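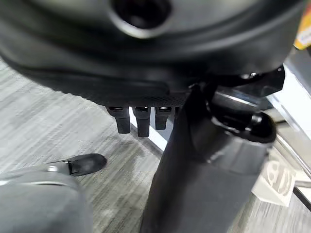 Lamai Hemmin wrote to me that the Villedis constitution kit "made my brother-in-law defend the veto for an entire evening, and he has never defended anything but his parking spot," and I ordered one that same night.

4 minute read
Print | E-mail

It's a box of 111 cards and a rule book, and the idea is that you and your friends found a small republic called Hasine and then try to keep it from swallowing you whole. Each card hands the government a power (taxing salt, closing a newspaper, calling up the militia) and the table has to grant it, refuse it or fence it in.

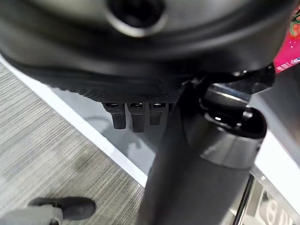 By Ghazala Hayat, Books and Games Reviewer
March 29, 2020

I've played it five times now, twice with my reading group, and I'm very fond of it! The emergency cards are the best part. We're all stout friends of liberty until the harvest fails, and then you should hear us hand over the keys, myself included, I'm sorry to say.

My complaints are small ones. The rule book is stiff going, and the section on courts reads as if it were written last and in a hurry. I also wish the cards on local government had more bite, as a town council can boss you around every bit as well as a king can. And do set aside a long evening, because our shortest game ran nearly 2 hours and we skipped the amendments.

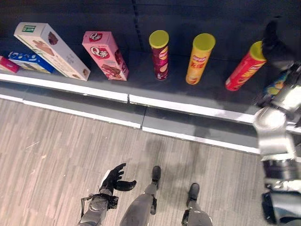 Snack boxes and chip cans on a dark gray shelf.

I'd buy it again, and I've already promised my copy to Wanting Bai for June.

Related
Who Guards the Purse? by Kasun Gunawardena
Tustuta and the Case for Small Republics
Letters: Lanying Tang on Emergency Powers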